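Week 2: How a sitcom season gets made (and paid for)

Hi again! These are my notes from the session on half-hour comedy, tidied up a bit for those of you who were typing faster than I was talking. Bring them along when we do the pitch exercise, please.

We started with the order. A streamer doesn't buy "a show," it buys a number of episodes at a price. Our class show, Lukgate, is a ten-part workplace comedy set in a ferry terminal, and we're pretending it's made by a small company called Mundlow. Percy asked why it's ten and not 22 like the old network days. Shorter orders cost less up front, and people tend to watch them in a weekend anyway.
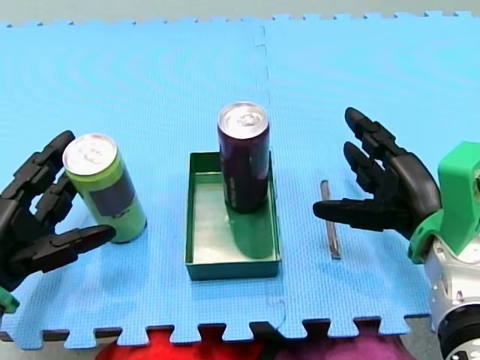
Next comes the writers' room. Eftychia Liapis, who visited us in August, spent years in rooms like this and said the first couple of weeks are mostly people telling embarrassing stories about their families. I love that! The stories go up on the board, the showrunner picks the ones with legs, and each writer goes off with an outline. Drafts come back and everybody rewrites everybody (yes, even the boss).
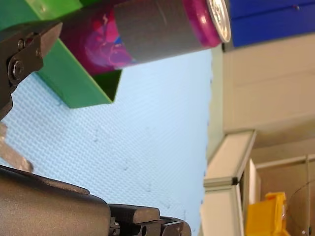 What's the difference between a cold open and a teaser?
A cold open is a short scene before the titles, usually a joke that stands on its own. A teaser sits in the same spot but sets up the main plot.

Then the table read. The cast sits down with the script, and you listen for the quiet spots. Our reading of the Lukgate pilot ran 48 pages, way too long for a half hour, and Kastriot cut the whole vending machine runner in one go. I still miss it a little. 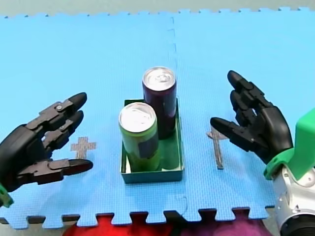 After that it's shooting. Single camera looks more like film and takes longer; multi-camera plays like theater, often with an audience. Pick one before you budget, because it changes your sets, your crew and even how you write jokes. 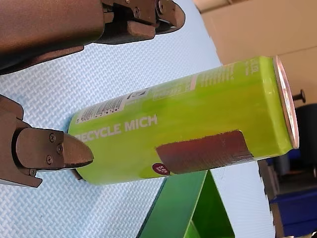
For next time, read Clive Haslam's chapter on B plots and write me a cold open, 2 pages at most. Tùng has the sign-up sheet for pitch slots.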